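Module Automatisation et équipement, notes de cours
Séance 5 : budgéter une cellule à deux bras pour objets souples

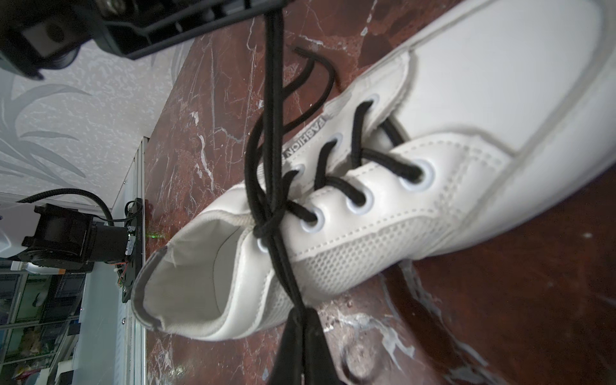 Emlyn Landeg objecte qu'un budget de cellule ne devrait jamais partir du prix des bras : à Kimdale, le poste qui a dérapé était la maintenance des préhenseurs, inscrite pour une seule année alors que le plan en couvrait trois.

L'objection est retenue pour la suite. On raisonne en coût de possession, sur trois exercices.

5.1 Le cas de référence
Tâche : manipulation d'un lacet noir sur une basket blanche, le préhenseur tenant le brin par le haut. Objet déformable, appui non plan, œillets à bord argenté. Ces trois points pèsent sur le cahier des charges plus que la charge utile, négligeable dans ce cas.

5.2 Postes d'investissement (en milliers d'euros, hors taxes)
Offre Prunda, deux bras et contrôleurs : 112
Offre Zisisov, périmètre identique, caméras de poignet comprises : 98
Préhenseurs, câblage, fixation au plan de travail : 32
Les deux offres ne se comparent pas ligne à ligne. Prunda facture les caméras à part ; Zisisov exclut la mise en service. Ramener les deux au même périmètre avant tout classement.

5.3 Postes récurrents
Doigts et patins de préhension (usure par frottement sur le lacet)
Gaines et câbles du poignet
Licences logicielles
Heures de technicien, recalibrage compris
Consommables de la tâche : chaussures, lacets de rechange

Pour l'ensemble sur trois ans, Kravets arrive à environ 241 k€ avec l'offre Prunda. Le détail du calcul est à reprendre en TD, notamment le taux horaire, qui paraît bas.

5.4 Planification
Commande en mars, livraison en juillet au plus tôt. Le plan de travail et l'alimentation électrique doivent être réceptionnés avant l'arrivée des bras. Prévoir un préhenseur de secours dès la commande initiale : le délai de réassort dépasse souvent celui du bras lui-même.

À préparer : refaire le tableau 5.2 à périmètre constant et proposer une durée d'amortissement distincte pour les bras et pour les préhenseurs.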